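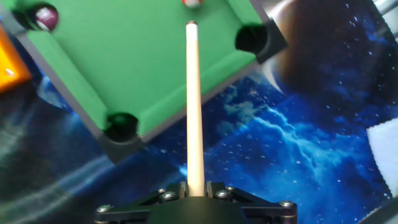 Figure 1. Miniature pool table with a green felt surface.

Section 3. Setting Up Lighting Presets

This section explains how to create, store and test lighting presets on the Trivadel wall controller after the ceiling fixtures have been installed and connected. It applies to rooms with one controller. For rooms served by two controllers, complete this section at the primary controller first and then turn to Section 5.

Electrical installation must be finished before any step in this section is started. The controller, the power module and the Clevholm ceiling fixtures are connected at line voltage and must be fitted by a licensed electrician in accordance with local code. The steps below are carried out from the wall controller only and do not require any cover to be opened.

CAUTION: The total load on a single power module must not exceed 800 watts. Add together the rated wattage of every fixture on the module, including fixtures that will be switched off in most presets. If the total is over the limit, divide the fixtures between two modules.

3.1 Before You Begin

Have the room plan at hand, with the zone letter of each fixture written on it. The electrician will have left a copy in the pocket inside the distribution cabinet door. Zone letters run from A to F. A zone may contain one fixture or several, but all fixtures in a zone will always be set to the same level.

Presets should be set up at the time of day when the room is most often in use. Where the room is used both in daylight and after dark, set up the evening presets after dark. Levels chosen with the blinds open will usually be too high at night.

Furniture should be in its final position. Tables moved after the presets have been stored will often stand between two fixtures, and the levels will have to be adjusted again.

3.2 Assigning Zones

1. Press and hold the Menu key until the display shows SETUP.

2. Enter the administrator code. The code supplied with a new controller is printed on the inside cover of this manual and should be changed before the room is opened to users (see 3.6).

3. Select ZONES and press Enter. The display shows the letter A and the first group of fixtures comes on at full brightness. All other fixtures go out.

4. Compare the lit fixtures with the room plan. If they agree, press Enter to accept the zone. If they do not, press the Right key until the correct group is lit and then press Enter.

5. Repeat step 4 for each remaining zone. Unused letters may be skipped with the Down key.

6. Press Menu once to return to the SETUP display.

Note: Fixtures fitted with the Voyle daylight sensor take a short time to respond when the zone is first selected. Wait until the level has settled before accepting the zone.

If code 159 appears during zone assignment, the controller has lost contact with a fixture. Press Menu to clear the code, switch the power module off and on at the distribution cabinet, and start again from step 1. Zones that have already been accepted are kept. A code that returns after the second attempt should be reported to the electrician.

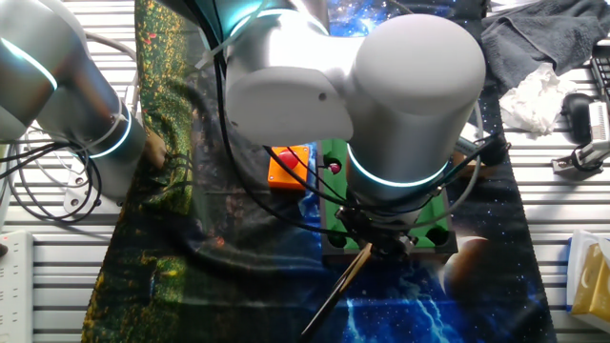
Figure 2. Robot arm with teal light rings over a tabletop.

3.3 Creating a Preset

The controller stores up to 200 presets. Most rooms need very few, and users find a short list easier to work with. It is recommended that each room begin with a general preset, a presentation preset and a cleaning preset, and that others be added only when they have been requested.

1. From the SETUP display, select PRESETS and press Enter.

2. Select NEW. The display shows the next free preset number.

3. Use the Up and Down keys to choose a zone, and the Left and Right keys to lower or raise its level. Each press changes the level by one step. Holding the key down changes it continuously.

4. When all zones have been set, press Enter. The display shows FADE.

5. Choose a fade time. A setting of 3 seconds is suitable for most rooms. Longer fades are pleasant in lounges but may lead users to press the key a second time in the belief that nothing has happened.

6. Press Enter and type a name for the preset. Names should describe the use of the room – READING, MEETING, CLEANING – and should not contain the name of a person or department.

7. Press and hold Enter until the controller beeps. The preset has now been stored.

CAUTION: If power is interrupted before the beep in step 7, the preset will be lost. Presets already stored are not affected.

3.4 Checking a Preset at Table Height

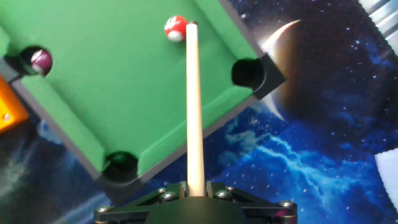
Presets must be checked at the surface where people will be working, as levels judged while standing at the wall controller are seldom correct for the tables. Stand or sit in each position that will be used and look for glare, hard shadows and uneven patches. Objects with a narrow or pale outline are helpful in this check. A cue with a cream-colored shaft and a darker tip, held over bright green felt, makes a good test object: the change in color toward the tip should be easy to see from every side of the table, and the shadow of the shaft should not be mistaken for the shaft itself. If the shadow is hard and dark, lower the nearest zone by a few steps and raise the zone on the opposite side by the same number.

1. Recall the preset by pressing its key once, and wait for the fade to finish.

2. Check each table in turn, moving from the window side to the inner wall.

3. Note any table that needs correction on the room plan, together with its zone letter. Do not correct levels one table at a time. A change to one zone will affect its neighbors.

4. When all tables have been checked, select EDIT from the PRESETS display, make the corrections and store the preset again.

5. Repeat the check once. If two tables in the same zone cannot both be made satisfactory, the fixtures should be placed in separate zones as described in 3.2.

Note: Glossy tabletops reflect the fixtures directly above them. Lowering the level will reduce this effect but will not remove it. A diffuser panel for Clevholm fixtures may be ordered separately.

3.5 Assigning Presets to Keys

The wall controller has four preset keys. Presets not assigned to a key can still be recalled from the menu.

1. From the SETUP display, select KEYS.

2. Press the preset key to be assigned. Its indicator flashes.

3. Choose a preset from the list with the Up and Down keys and press Enter. The indicator stops flashing and remains lit.

4. Attach the printed label supplied in the Flindmont label set, or write on one of the blank labels with a permanent marker.

The lowest key should be reserved for the general preset in every room of the building. Visitors and cleaning staff will then find the same lighting in the same place throughout.

3.6 Changing the Administrator Code

1. From the SETUP display, select CODE and enter the present code.

2. Enter a new code of six digits. Enter it again when asked.

3. Record the new code in the building log. A lost code can be reset only by returning the controller to its factory condition, and all presets will be erased.

4. Press Menu twice to leave SETUP. The controller returns to the last preset used.

Continue with Section 4 if the room is fitted with occupancy sensors. In all other rooms, go to Section 6.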